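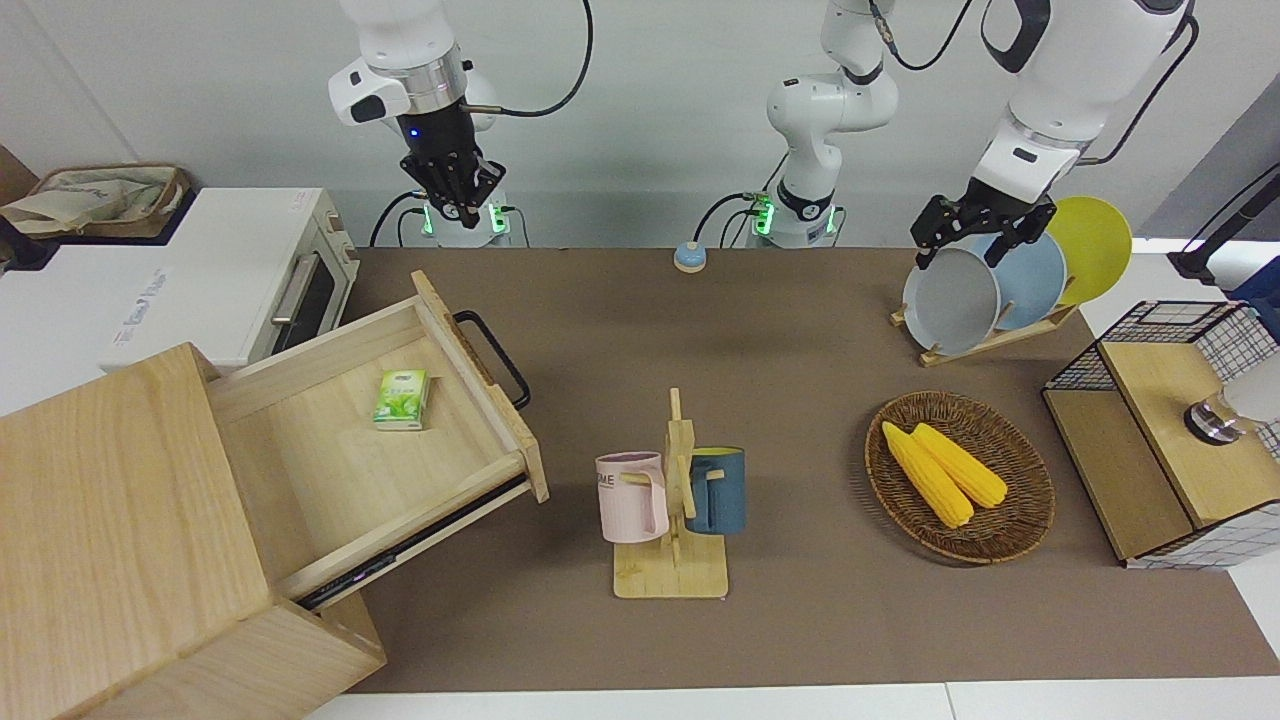

Fig. 6: Both arms raised over the mat, drawer open, plates in the rack.

4. Setting out the kitchen table

By this point you should have both arms bolted down and talking to Stito, and you should have done the joint check in section 3. If you skipped the joint check, go back and do it, please! I skipped it in November and spent an entire evening blaming the network cable.

The kitchen layout is the one I start everybody on. It's only ordinary household bits: a drawer to open, plates to lift out of a rack, mugs on a tree, some corn on a wicker tray. Everything on the mat is light enough to get knocked about a bit, and the shapes are different enough that you learn quickly what the grippers like and what they don't (they don't like mugs).

4.1 Mat and furniture

1. Lay the brown mat first and smooth it out from the middle. It hides the shine of the tabletop from the overhead camera and it stops the wooden things sliding.

2. Put the wooden cabinet on the right arm's side, turned so the drawer comes out diagonally towards the middle of the table. My first go had it square to the edge, which looked ever so neat, and the arm had to fold itself up like a deckchair to get at the handle.

3. Pull the drawer right out along its rail and look behind it for crumbs, screws, bits of cable tie and so on. Leave it open for now.

4. Drop something small and light in the drawer. We use the little green and white packet with the leaves on. Any soft packet will do, but keep the same one for the whole session or your recordings won't match up.

5. Mug tree in the middle, one mug either side of the post. Tray with the corn next to it, then the dish rack towards the back on the left arm's side, with the plates standing up: grey in front, light blue, yellow behind.

6. Leave the pale blue button near the back edge clear. It's the pause button. It gets buried under tea towels more than you would think.

Note: the toaster oven and the basket on top of it stay where they are, out past the cabinet. They are in the background of all our older recordings, and Ekrem has asked very nicely that we stop moving them.

4.2 Cables

I used to leave this until last and now I do it straight after the furniture, while there's still room to get your hands in.

7. Follow the black cable down each arm with your fingers, from the gripper to the base. You want a soft loop at every joint. If it goes tight when you bend the elbow by hand, give it more slack.

8. Let the spare length go off the edge of the table. Don't coil it up on the mat, where a gripper can pick it up (yes, it has happened, and the noise was horrible).

9. Go round to the side and look again. From the front a cable can seem miles away from the tray and then you crouch by the base and find it curling right across the corn. 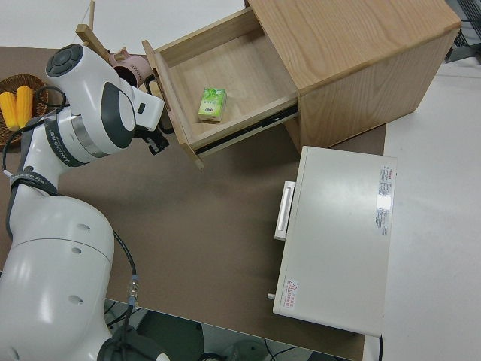
10. Now bring the right gripper down by the front of the drawer at slow speed, using the arrow keys in Stito. Stop short of the panel. The saved height for this pose is 169 mm above the mat, and if yours is a long way off that, your mat is probably rucked up under the cabinet.

Caution: keep your own fingers out of the open drawer while the arm is live. The gripper isn't very strong but the rail edge is, and the two together will give you a proper pinch.

4.3 First move with both arms

Everything so far has been one arm at a time. Running both together is where it gets fun, so resist the urge to turn the speed up.

11. In Stito, open the layout called Baert and press Load. (Baert was the name on the cardboard box we kept the first set of plates in, and it stuck.) It should connect on port 1722. If it sits there thinking, close the program and open it again before you try anything cleverer.

12. Look at the lights. On our build, green at the bases means the arms are powered and holding. The right wrist shows blue while it's waiting and goes green once its gripper has been switched on.

13. Set the speed to 12 per cent. I know, it's like watching paint dry.

14. Send the left arm to the grey plate first. The fingers should come down over the rim and close on it. Wait until they have stopped moving.

15. Keep the left arm where it is, holding on to the plate, and send the right one down to the drawer handle. Aim for the bar itself. If you come in too low the fingertips catch the wood and the arm will stop and sulk until you clear the fault.

16. Press the pause button by hand halfway through, just once, so you know what it feels like. Both arms should hold still. Press it again to carry on.

If the left arm won't close on the plate, check that the rack hasn't crept forwards. Anouk has put pencil marks on the underside of ours, so you can line it up without getting the tape measure out.

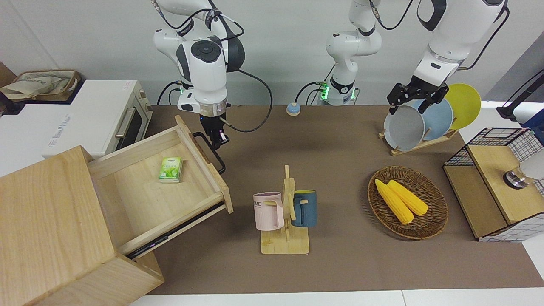 Manemham Robot Club, Vindbridge Shared Workshop

Our bench is shared, so a few things to do before you go home. Park both arms with the Park command and let them finish before you switch off at the wall. Close the drawer by hand. Write your session in the book by the door with the layout name and anything that went wrong, even if you fixed it.

Recordings go in the club folder. A full session takes up almost 44 GB, so please delete the duds as you go. Anouk Postma looks after the folder and Ekrem Aydoğan looks after the arms; leave either of them a note in the book if you're stuck and they'll find you.

Last changed April 2019. Section 5 covers lifting mugs off the tree, and you'll want the padded fingertips fitted before you start it.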